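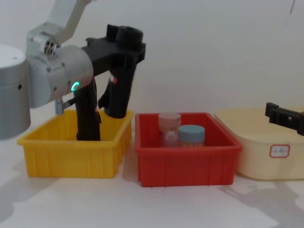

Skála Neighbors Vote to Keep the Thursday Repair Night Going

The repair night at the old Pakgate building will stay open through the winter after all, and anyone who has ever carried a wobbly lamp or a toaster with a mind of its own up those front steps will be glad to hear it. Residents of the Skála district packed into the ground-floor hall last week to talk over the future of the evening, and by the time the coffee had run out the answer was plain enough. Of the 302 people who handed in a ballot, all but a handful wanted it to carry on.

For those who haven't been, repair night runs from six o'clock until about nine. You bring in something that has stopped working, you take a paper number at the door, and you sit down beside a person who knows a good deal more than you do about switches or zippers or bicycle brakes. There is no charge, although there is a jar by the exit, and most folks put in a few dollars on their way home whether or not their radio is playing again.

The trouble this year was the rent. Pakgate's owners had let the group use the hall for next to nothing, but the building changed hands in the spring and the new lease came with a bill of $3,403 for the season, heat included. That is a fair price for a room of that size downtown, as several speakers were kind enough to point out, but it was a great deal more than the jar had ever held.

Costel Gavrilă has run the evening since it started with two folding tables and a borrowed soldering iron, and he opened the meeting by reading out the figures slowly, twice, so that everyone at the back could write them down. He looked a little nervous doing it. He told the room he would rather fix a hundred vacuum cleaners than give one speech, which got a good laugh, and then he gave quite a long speech anyway, mostly about his mother's sewing machine and how he learned to take it apart when he was nine. (Putting it back together came later, at ten.)

"I don't want anybody to feel pushed into this," Gavrilă said. "If we have to go smaller, we go smaller. We can meet in my garage. But it's a cold garage."

The garage, it seems safe to say, will not be needed. Before the meeting the group had already gathered over $3,000 from a bake sale, a rummage sale and a great many small envelopes, several of them from people who asked to be put down simply as a satisfied customer. The Bilter hardware store on the corner offered to make up the rest and to supply solder, sandpaper and glue at cost until June. That news brought the loudest applause of the evening, and the store's manager stood up, waved, and sat down again very quickly.

Not everyone was happy with every part of the plan. A few residents of the apartments next door asked about parking, and fairly so, as anyone who has tried to turn a station wagon around on that street will know. Others wondered whether larger appliances ought to be allowed at all, after an evening last winter when a washing machine got stuck on the landing and had to be coaxed back down the stairs by half the people waiting in line. After some friendly back and forth, it was agreed that visitors should bring only what they can carry by themselves, and that drivers should use the lot behind the Zovano bakery, which closes at five and has kindly said yes.

The group will also try something new this season. Hongmei Duan, a retired dressmaker who handles most of the clothing repairs, will teach a beginners' mending class in the side room during the first hour. She plans to start with buttons and hems and work up to darning, and she has promised that nobody will be made to feel silly about their stitches. Duan said the idea came from watching people wait their turn with a torn jacket in their lap, asking question after question, until it struck her that they might as well have a needle in their hand.

"Some of them come back the next week to show me a sock," she said. "I like that very much. I have seen some very good socks."

There is space for 12 in each class, and children are welcome as long as a grown-up stays with them. Thread and needles are provided, but please bring your own item to work on, washed if you can manage it.

Gavrilă is also hoping to find more hands for the electrical table, where the line has always been the longest. No formal training is needed to sit in and learn, only some patience and a willingness to hold a flashlight for somebody else. Anyone who would like to help can stop by a half hour before the doors open, or leave a name at the Bilter counter. Spare tools are welcome too, particularly small screwdrivers, which have a way of wandering off in people's pockets - and if one has wandered off in yours, Gavrilă says he would be happy to have it back, no questions asked.

Repair night returns this Thursday at six. Last numbers are handed out at 8:15, and the kettle goes on as soon as the doors open.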